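July, by Elli Manninen

Clutoston runs 119 minutes in theaters and should have stayed that length. The studio now wants a second version, 22 minutes longer, with the lake house subplot put back in.

I saw the long cut. The added scenes explain why the brother leaves, and I had already understood that from one look across a kitchen.

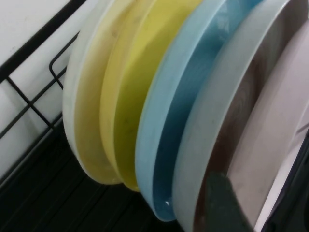
Plates in a drying rack, a yellow one among them.

Directors are entitled to their footage. But an editor made choices on this film, and they were good ones. Release the lake house scenes separately for the people who want them, and leave the theatrical cut on the screens it has.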